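Ticket 814: wrist view too blurred to use
Project: Pendo, student robotics club, Emstead
Status: open

Reported by Orhun Coşkun. When the gripper gets close to a pale surface, the wrist view goes soft and we can't line up a grasp.

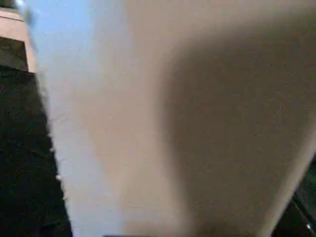
Wrist view, very close to a pale surface.

Wiped the lens and restarted the camera node. No change. Backed the arm off and tried again over the white cloth.
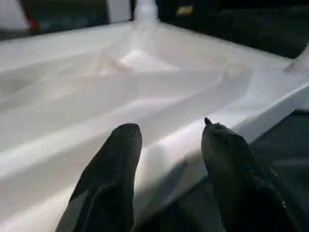 Adesuwa Nnaji, team lead

Fingers and folds are readable at this distance. There is dust or lint on both fingers, please clean them. I think the focus is set too far out. Orhun, try 2 turns on the ring.

Head view with both grippers on the chair looks fine, so leave that camera alone.
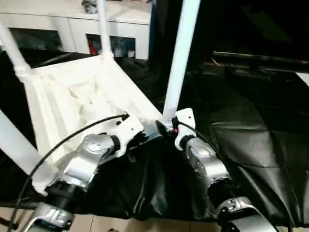
Next steps
1. Refocus the wrist camera.
2. Repeat run 13.
3. Güven to check the spare lens.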